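From: Tiina Kokkonen
To: Skulora list
Date: 7 Sep 2020
Subject: Re: cereal shelf, which way round?

Virgilio Baluyot wrote:
> I'm still on the Ilerley unit with the wire front and I can't read
> a thing on it. Do you keep the boxes face out or side on? And does
> a single board hold up, or should I go for two?

Virgilio,

One board is fine for boxes. Mine is the Prumis rack, black metal ends with a light wood board, and it has been on the long table since May. Cereal weighs next to nothing. I wouldn't put tins on it.

As for which way round, I do both. Green and blue go side on, yellow faces front in the middle.

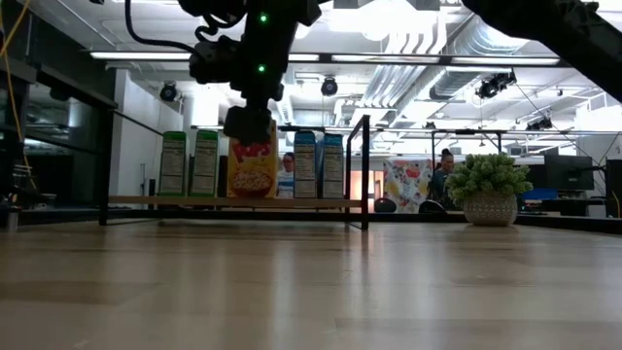

Green to the left, yellow in the middle, blue to the right.

Side on saves a lot of width, and you get the nutrition panel facing you, if you care about that. The drawback is that you have to go by colour — fine for me, less so for guests.

If you have more than one of the same kind, keep them together. With the yellow ones I put the second box in front of the first, so the board doesn't have to be any longer. The pairs at the ends stand next to each other. Leave a small gap or you drag the neighbour out too.
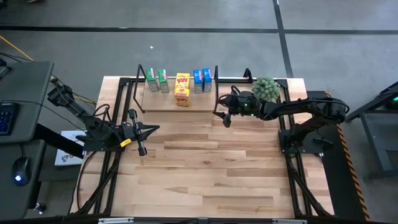 Virgilio Baluyot replied off list that he would rather have everything face out, even if it means a second board, as his lot never put a box back by colour. He has 39 cm of depth to use up in any case. Fair enough, but measure the height of your tallest box before you order — I left 10 mm on the old Gulyás shelf and regretted it.

Tiina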